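Workbench Gallery: The Storent Tower, Opened Up

Hi all! The gallery has been quiet for a while (blame the day job), but I've been happily buried in an old desktop and I finally have something to show for it. My neighbor was clearing out an office in Skustton and asked if I wanted a tower that had been sitting under a desk since forever. Did I want it? Of course I wanted it! I carried it home on the bus on my lap, which got me some looks.

The sticker on the bill of sale says Storent, the model number ends in 91, and that's as much paperwork as came with it. I'd love to turn it into a little file server for the family photos, so the first job is going over the board before I spend a cent on parts. Evenings only, usually after 6, with the radio on.

Board and processor

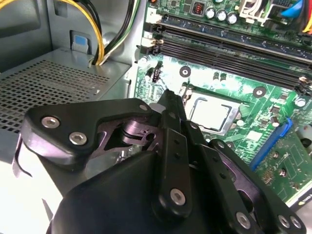

I have a soft spot for green boards. Everything sold now is black with lights on it, and I get it, but with a green one you can still follow the traces with your eye and get pleasantly lost for ten minutes. The four long memory slots are the part I'm most excited about, because I've got 16 gigs of memory in a drawer that I've been saving for exactly this kind of project (assuming it's the right type, and I'm not holding my breath). The processor has its flat silver lid and sits in a metal socket frame, and I'm leaving it alone until I've read up on coolers. The round mounting holes near the socket are what I need to measure for that. I keep forgetting to write the spacing down and then opening the calipers all over again, so this time it's going on the wall in marker.

If anybody has the manual for one of these, scanned or photographed or copied out by hand, please get in touch!

The work surface

I've wanted to do a bench post for ages. Mine is aluminum profile, long flat slats with raised ribs in between and dark grooves running along them, and I love it to bits. It wipes down fast and it doesn't mind being leaned on. The gray molded plate lies on top of the slats and has raised holders in the same gray, a couple of them shaped like a letter C. The glare is the one thing I'd change. By late afternoon the bare metal gets so bright at one end that I end up squinting at my own bench like it's the beach. And yes, I know, the blue cable on the floor needs to be tied up!
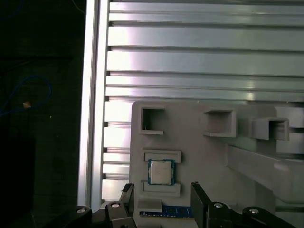 Tihomir Ivanov wrote in to say he put a strip of dark felt over the shiny end of his own bench and hasn't squinted since, though he loses a screw in the fuzz now and then. He also swears by a sheet of Bavberg drawer liner, cut to fit the slats, for anything small that likes to roll. I've got a roll of that in the kitchen, so I'll be stealing some tonight.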